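Stolholm Community Help > Storage and Sorting > Bins and Containers

February
Posted by Clinari

Topics Recent Unresolved Members Search

Selecting and maintaining open gray bins for a shared sorting table

Clinari

Our organization operates a shared supply room in which small packaged goods are sorted before they are placed on shelves. The items are mostly foil packets, pouches and lightweight boxes. At present they are kept in cardboard cartons of differing sizes, and the cartons have begun to sag at the corners. We intend to replace them with open rectangular bins of one size and have been asked to submit a recommendation by Wednesday.

Guidance is requested on the following matters. First, whether straight walls are preferable to sloped walls when the bin remains on a table and is not stacked. Second, whether dividers are advisable when the contents are of mixed size. Third, what routine should be followed for cleaning. The room handles roughly 2,000 packets in a normal month, and the table is in use from early morning until 4 p.m. Lids are not required. The present cartons have no labels, and any advice on labeling would also be welcome.

Pokska

Straight walls are recommended for a bin that stays in one place. The full floor area is available, and flat packets may be laid against the side without sliding toward the middle. Sloped bins nest when empty and therefore save space in storage, but this benefit is of limited value if the bins are in use every day. Members who have both types should assign the sloped bins to transport and the straight bins to the table.

The height of the walls should be decided before the length and width. A deep bin encourages filling, and the packets at the bottom are then forgotten. For foil packets, the contents should be kept to a level at which the floor of the bin can be reached without moving more than a few items. A line of tape on the inside wall is a sufficient reminder. Where more capacity is needed, a second shallow bin is preferable to one deep bin.

Dividers are useful only if the categories are stable. In our own room, dividers were fitted in every bin and were removed from most of them within 3 weeks, as the larger pouches did not fit the compartments and were being placed on top. It is suggested that the bins first be used without dividers for one full cycle of deliveries. If the same two kinds of packet are repeatedly confused, they should be given separate bins.

Labels should be placed on the outside of the front wall, at the upper left, and should state the contents in plain words. Codes are not recommended in a shared room. A label on the inside will be hidden when the bin is filled and will be damaged by cleaning.

Cleaning may be carried out as follows. Remove all packets and set aside any with an open seam. Wipe the walls from top to bottom with a damp cloth and mild soap, and finish with the floor. Rinse with a second cloth, dry fully, and return the contents. Pay particular attention to the lower corners, where powder and small scraps gather. Abrasive pads should not be used. On a smooth gray surface they leave marks that hold dirt and cannot be removed.

The edge of the table also deserves attention. A bin should be set back from it by a hand's width so that it is not pushed off when items are taken out. If the table is slippery, a thin rubber mat may be placed underneath. The mat should be lifted and cleaned on the same schedule as the bin.

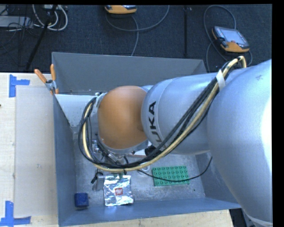

Michalski agrees with the advice on wall height but would not wait a full cycle before separating items. In a room with several users, mixed bins become general bins very quickly, and the habit is difficult to correct afterward. The following arrangement is proposed instead: 2 bins for each category, one in use and one being refilled, with the positions exchanged when the first is empty. Older packets are then used first and no dividers are needed.

On color, gray is acceptable for most purposes. It does make silver foil harder to find, and a sheet of plain white paper on the floor of the bin will help. The paper should be replaced at each cleaning.

Clinari

The above replies are acknowledged with thanks. Straight-walled bins without dividers will be recommended, together with the outside labels. The proposal for paired bins will be considered once the available table space has been measured. One matter remains open: whether the rubber mats should be cut to the size of the bin or purchased as a single sheet for the whole table.

Pokska

Cut to size. A single sheet must be cleared completely before it can be lifted.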